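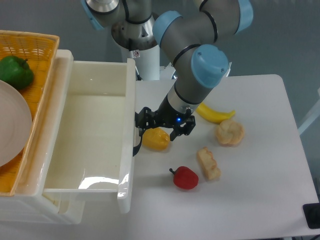

Part-Time Toy Sorter, Play Food and Kitchen Sets

Isteo lends toys to day cares, preschools and home child care providers in Prindden and the towns nearby. We are hiring one part-time person to sort, check and put away our play food. The job is 14 hours a week, mornings only, and is open until filled. We start reading applications on April 21, 2018.

About the work

Play food is the part of our stock that gets borrowed most and comes back in the worst order. A set leaves with all its vegetables and comes back with a doll shoe and somebody's crayon in it. Your job is to get each set back to what its card says before it goes out again.

On a usual morning you will:

Unpack returned sets onto the sorting table and spread the pieces out so each one can be seen.
Check the pieces against the set card and write down what is missing.
Wipe each piece with the cleaner we supply and let it air dry.
Look for cracks, loose stems, peeling paint and bite marks. Damaged pieces go in the repair bin.
Put bread, fruit and vegetables into the right drawer or basket.
Pack finished sets for pickup and initial the card.
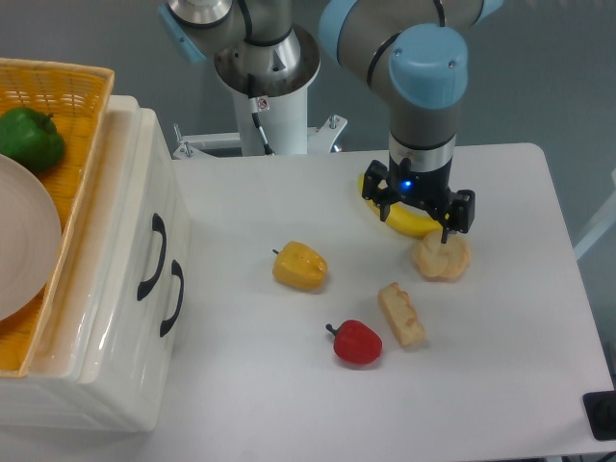
Play food spread on the table next to the white drawers.

Bread gets mixed up more than anything else. We have several kinds of rolls and slices, and some of them differ only a little in color or in the shape of the top. The cards have drawings. Please use them even after you think you know the sets by heart — two of our regular borrowers keep their own play food and send it back with ours by mistake.

Baskets hold the overflow and the plates. Plates should lie flat where they can, with nothing heavy on top of them. A drawer is not finished until it closes all the way without pushing.

There is also some desk work. Once a week you will type the missing pieces into the stock list, and in October you will help with the yearly count. Hours go up during the count, and we will ask you ahead of time which extra mornings you can work.

What we are looking for

You can tell similar things apart and don't mind doing it for a few hours at a time.
You can stand or sit at a table and lift a full box onto a cart.
You write clearly enough that the next person can read the card.
You can get to Prindden on your own. The bus stop is a short walk from our door.

Experience in child care, a school or a stockroom is useful but we do not require it. You will not be working with children in this job. Most of the shift is quiet, and you may listen to the radio. 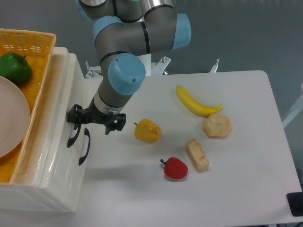
Peppers, a banana and a round roll out on the table.

Training and schedule

Training lasts three weeks and is paid at the full rate. Florence Simard runs the sorting room and will work beside you for that time. You will begin with the small vegetable sets, then bread, then the full kitchen sets, which have the longest cards. After that you will work mostly on your own, with Florence in the next room.

Shifts start at 7 in the morning. We can move the days around a little for classes or family, but the starting time is fixed, as pickups begin before noon. Pay is hourly and is discussed at the first meeting. Parking is free behind the building.

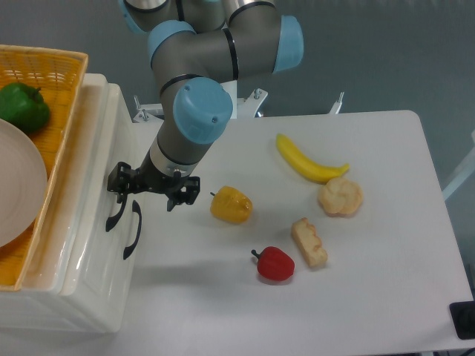

Do I have to know all the sets before I start?
You will learn them during training, and the set cards stay at the table the whole time you work there.

How to apply

Write a short letter saying why the job suits you and which mornings you are free. Add the name and phone number of one person you have worked for, paid or unpaid. A resume is fine but you do not need one.

Mail your letter or drop it off at:

Isteo
Attn: Mireille Gaillard
1051 Zernley Road
Prindden

Mireille reads every letter and will call people she wants to meet. The meeting takes half an hour and includes a short try at sorting one mixed box. Please leave a daytime number and tell us the best hours to reach you.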